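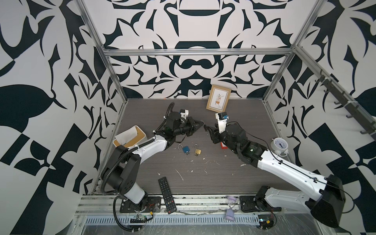

Black and white patterned walls, row of hooks on the right

Sirkeck Local Forum > News and Views > Body cameras for every officer, good idea or waste of money?

marmaladecat
So it's in the local paper that all 426 of our officers are getting the new Adalero cameras by November, and they're going to have to switch them on for every stop, every door they knock on, the lot. I for one am delighted! My lad got stopped walking home along Robichaud Street last winter and his version and the officer's version were like two different evenings. I asked for the footage and there wasn't any, the camera was "on charge". I'm not saying the officer was lying (I wasn't there, and my lad has a mouth on him), but I'd have loved to just sit down and watch it. What does everyone else think?

gatepost
Waste of money. They already had cameras. If the old ones were left on charge the new ones will be too.

kettle_on_again
I'm with marmaladecat. I used to work the front desk at a station, years back, long before any of this, and the number of complaints that were one person's word against another's was depressing. They'd drag on for months. Nobody came out of it happy, the officer had it hanging over them and the person complaining got a letter that said nothing. A bit of film would have settled half of them over a cup of tea.

gatepost
Would it though? You can't see what happened before the button got pressed.

kettle_on_again
The newer ones save a bit from before the button, I thought. Happy to be put right on that.

bernine_bob
They do on some makes. No idea about these. What bothers me more is who gets to see it afterwards. I live over in Bernine and we had a neighbour dispute where the police came round, cameras going, my wife in her dressing gown in the hall. Where does that film go? Who's watching it? I asked the officer and he said it gets wiped if it isn't needed, and he was perfectly nice about it, but I'd like it in writing thanks.

marmaladecat
That's fair. I hadn't thought about it from the inside of the house, I was only thinking about the street. You can ask for a copy if you're in it, I do know that much, I filled in the form for my lad's one. Took ages mind you and then there was nothing to send!

thursday_nan
Sorry but am I the only one who thinks if you've done nothing wrong it doesn't matter if they film you in your dressing gown?

bernine_bob
Yes, I think you might be.

thursday_nan
Charming.

wheeliebinwars
I was on the other end of this. Had a row with a traffic officer outside the big chemist on Robichaud Street, and I was absolutely certain he'd been rude to me first. Told everybody. Told my mum, told work, put it on here (some of you will remember, it ran to pages). Put in a complaint, got invited in to watch the footage and oh dear. He was polite from start to finish and I was a nightmare. I called him something I wouldn't repeat to my dog. I'd honestly remembered it the other way round. I wrote to him after and said sorry, and he sent a nice note back. So I'm in favour, even though it made me look a right wally.

marmaladecat
Good for you for owning up, I do remember that thread and I think I was on your side, ha! I did wonder at the time if my lad's might turn out the same way.

gatepost
Lovely story but it proves my point as well. The camera worked because he had it on. What happens to the ones who don't? Read the article properly and there's nothing in it about what they do to an officer who leaves it off. Until there's a punishment it's a nice gadget.

kettle_on_again
Right, I'll give you that one. It should be a disciplinary matter, first time a warning and then something that stings.

lostmyflask
I've got a relative in the job (different force, before anyone starts). She won't go out without hers. She says people calm down when they see the little light come on, and the ones who don't calm down would have kicked off whatever. Her only moan is the paperwork, every clip has to be labelled at the end of a shift and she's knackered by then. She has had 2 complaints against her and both went away once they'd looked at the film.

bernine_bob
Does she know how long they keep it?

lostmyflask
I'll ask. I think it depends what it's of.

gatepost
And what's it costing? Article says 732 cameras for 426 officers. Why so many?

lostmyflask
Spares I should think, and the specials and PCSOs will need them too. You can't have one each and hope none of them break.

gatepost
At £400 a go I'd hope none of them break.

kettle_on_again
Where did you see £400? It isn't in the version I read.

gatepost
Comments under the article. So fair enough, take it with a pinch of salt. I'd still rather have had the desk at Bernine open in the evenings again. You can't report anything in person after teatime now, you have to ring up and listen to the music.

thursday_nan
Now that I do agree with. Hung up twice last week.

wheeliebinwars
Same, the music is awful.

marmaladecat
It is dreadful! Anyway there's a question box on the force website about the cameras, so I've sent in bob's one about who watches it and how long it's kept, and gatepost's about what happens if they leave it off. Will post the reply on here if I get one.

bernine_bob
Thank you, appreciated. Can you ask about filming inside houses as well?

marmaladecat
Already pressed send, sorry. I'll do another one after tea.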